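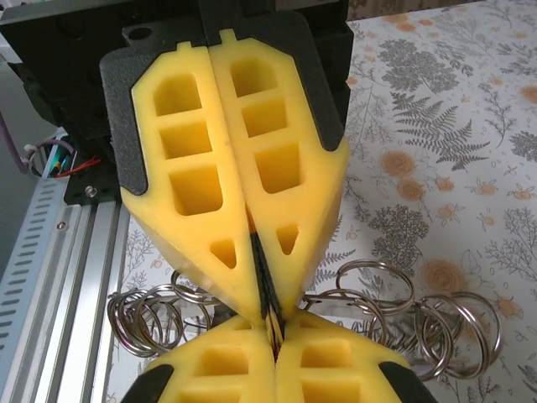

Metal split key rings scattered on the table.

Nosthorpe to replace all storage unit keys by November

5 March 2024 – Tenants at the Nosthorpe storage buildings will get new keys this year, each on its own split ring with a numbered tag. The change covers 864 units on the Kandudgate side of the site and will be finished in November.

The old keys were handed out loose or tied with string, and many of the numbers stamped on them have worn away. Last year the office had 697 requests for a spare or a lookup, most of them from tenants who could not tell which key went with which door.

"People bring in a whole bunch and we try them one at a time," said Lok-yiu Cheng, who runs the front office. "A tag on a ring is a simple fix, and we should have done it when the doors were changed."

Tenants do not need to sign up. They will get a letter with a pickup date and should bring photo ID and their old key. The first set is free. A second ring with a spare key costs $8.

The smaller Rivadeneyra building is not included. Its locks are newer and are not due for replacement until 2028.

Old keys will be accepted at the front office after the pickup dates – the drop box by the gate is for gate cards only.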